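Home | Forums | Student Projects | Search | Log In

Capstone Section 2: grasp order for the bin clearing task

jshao_advisor
Posted April 4, 2023

Members of the section are asked to settle the grasp order before the next review. The current plan takes the red bowl first and leaves the two tools by the left wall until the end. Each team is allowed 3 attempts per object.

Please post objections in this thread so that they may be entered in the project record.

Jianhua Shao
Faculty Advisor 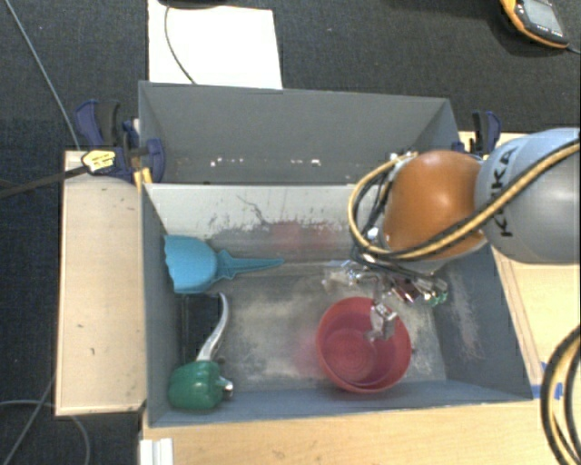 The bowl sits close to the near wall, and teams should plan the approach of the fingers with that wall in mind. Contact with the divider will be scored as a fault.

prindar_team
Our team respectfully disagrees with the order. The green and silver tool is in the corner, and its curved lever is the hardest feature to grasp. We request that it be attempted first, while the full 55 minutes remain.

zostlow_lead
We support the order as posted. The bowl has a plain round rim, and a team that begins in the corner may use its attempts before scoring at all.

prindar_team
The rules do not require that all attempts on one object be used in a row. A team may leave the tool and return to it.

jshao_advisor
That reading of the rules is correct. The order will remain as posted for the review, and Prindar may submit a written request for the final.

Recent Topics
Harudico: gripper calibration notes
Ding simulator access for new members
Minutes of the March section meeting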